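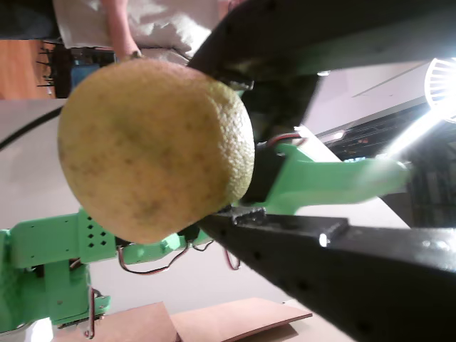
Large yellow citrus fruit with a speckled peel.

To: web-ops list
Subject: Re: [web-ops] Moving the classifieds section off Yurt

On a night in July, a list member wrote:

> We are at the point where we have to pick something. The site is a
> regional news and listings property, with 3,000 active classifieds on
> a normal day and more in summer. Everything still runs on Yurt, which
> the old owners bought before the merger. The license is up for renewal
> and the new price is higher than I can defend.
>
> Management wants Priltano because the sister sites use it. My
> developers would prefer to stay on Yurt and just clean up the
> templates. Has anyone on the list moved a listings section between
> these two? I am mainly worried about search traffic and about the
> people who have paid for ads that are still running.

We did this move last year at Anden, so I can tell you how it went for us. Our listings section is smaller than yours, but the setup sounds close to the same.

On search traffic: it dropped in the first month and came back in the third. Most of the drop was our own doing. Yurt puts the category in the URL and Priltano does not, unless you turn that on before the first import. We turned it on after. That left us with two sets of addresses for every ad and a redirect file that took a developer most of a week to sort out. Look for the setting under Sections, Address Format. It is off by default.

On paid ads: do not import them with the free ones. The Priltano importer reads the end date as the date the ad was last edited plus the length of the plan. If a customer fixed a typo halfway through, they got extra days, and if the ad was renewed early they lost some. We had 312 ads with the wrong end date. We extended all of them to the later date and ate the cost. You could avoid this by exporting the paid ads to a spreadsheet, filling in the end dates from billing, and loading that file by itself.

Photos came over fine except for anything uploaded before the Yurt 2 release. Those older files sit in a different folder and the export tool skips them without any warning in the log. Compare the number of photos on both sides before you switch.

I would run both systems side by side for 60 days if you can get the license extended that long. Ask for a short extension in writing. They gave us one, but it took two requests and the first answer was no.

As for staying on Yurt, I understand why your developers want that. Ours did too. The templates can be cleaned up and the pages will load faster, but the admin screens stay as they are, and in our case the sales desk was losing more time there than the readers were losing on the site. Talk to your sales people before you decide. We did that late, and they had a list of complaints we had never seen.

One thing I can't help with is payments. We use Clernatex for card processing and it was already connected to Priltano when we got there. If you are on another processor, ask about refunds on partly used ads, as the demo we saw skipped that part.

Cost for us was about the same in the first year, counting the developer time. The second year should be lower, but I don't have the final numbers yet.

I still have our field mapping, Yurt names on the left and Priltano names on the right, with notes on the ones that don't match. I can send it off list if you want it. The attachment limit here is too small for it.

--
Web operations, Anden
To leave this list, send a blank message with "unsubscribe" in the subject line.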